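The corner with the two chairs

We moved into the Larden building in July, and the lounge was the last part of it to get any attention. For months it was a place to leave coats. Then Elisa Donati found a pair of tub chairs secondhand, I ordered a small round table to go between them, and people started sitting there. Once people sit somewhere, it has to be cleaned.

I took over the lounge this spring when Otis Benavides moved to the Rendham office. He left me a key, a half roll of bin liners and one piece of advice, which was to do the corner at the end of the day and never in the morning. I have kept to that. It takes me less time than making coffee.

I start with whatever has been left on the table. Most days it's a drink. Last week it was a plastic bottle with a red cap and some still left in it, and a bottle like that gets emptied in the kitchen sink before it goes anywhere near a bin. If it goes in with the liquid, the liner ends up with a puddle in the bottom and you find out about it on the stairs.
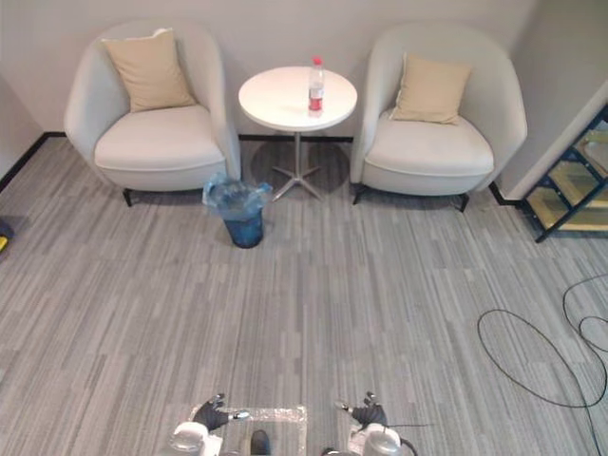 The small dark blue wastebasket was Elisa's idea. I was against it, because a basket by the chairs meant one more thing to empty. She was right, though. Before we had it, wrappers went down the sides of the seat cushions. The liners I buy are the thin blue see-through kind, 50 to a roll, and they are a bit too big for the basket, so there is always extra bunched up over the rim. I tried the next size down from a supplier called Imrie and they split when I pulled them on. I went back to the big ones.

A white table shows everything. I wipe it with a damp cloth and dry it with the other side. We had a spray for a while, Skisia, lemon scent, but it left a film you could write your name in. Plain water does fine unless somebody has had soup.
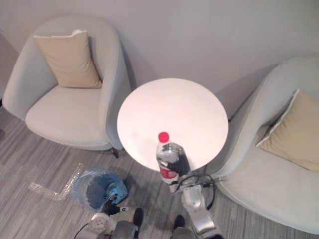 The chairs need less work than I expected when Elisa told me the color. I run a hand brush over the seats and along the inside of the arms. The beige pillows get picked up, shaken and put back against the backrest. I don't chop them in the middle. Otis did, and they looked like rabbit ears.

The covers on the pillows come off for washing. I do both at the same time so they fade together. The chairs themselves I have only spot cleaned, with dish soap and cold water, and one coffee mark on the left arm took me two tries.

Carpet is next. Ours is gray tile with streaks in it, and it hides crumbs so well that you have to get down low to see them. Clear tape is worse. A strip of it can lie there for days looking like a bit of shine, and then it goes into the vacuum and wraps itself around the brush. I pick up tape by hand now, before anything else gets plugged in.
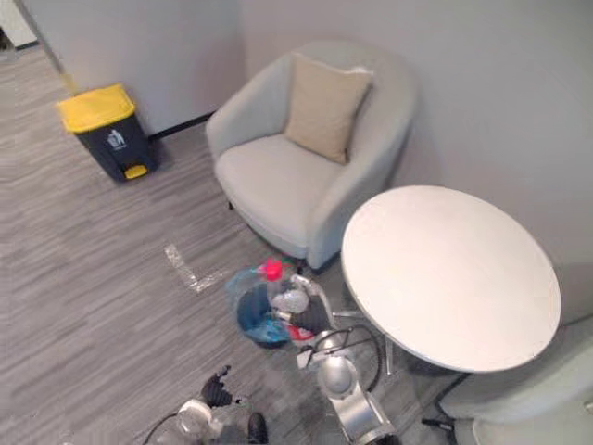 The bigger bin with the yellow lid is for general trash from the whole floor, and the basket liner goes in there when I'm done. It has a pedal, so I can do it with my hands full. I tie the liner first. An untied one opens up again as it drops and you are back where you started.

For anything dry on the carpet that's too big for the vacuum, I like a dustpan with a long handle. My back is not what it was. Yellow is a good color for one, too, as it doesn't get left behind in a gray room.
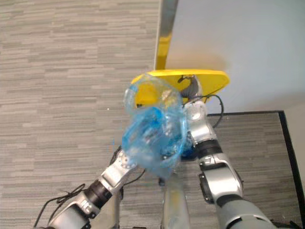

367 words so far, 2 min read

Things I still want to sort out: the shelves next to the right-hand chair, which have become a parking spot for items without a home, and a felt pad for the table base. I'd also like a coaster or two. Elisa says people won't use them. I'm going to buy them anyway and report back.

Recent posts
Moving a filing cabinet without emptying it
What we kept from the old kitchen
Felt pads, glue and carpet tile
The Rendham office, before and after
Labels that stay on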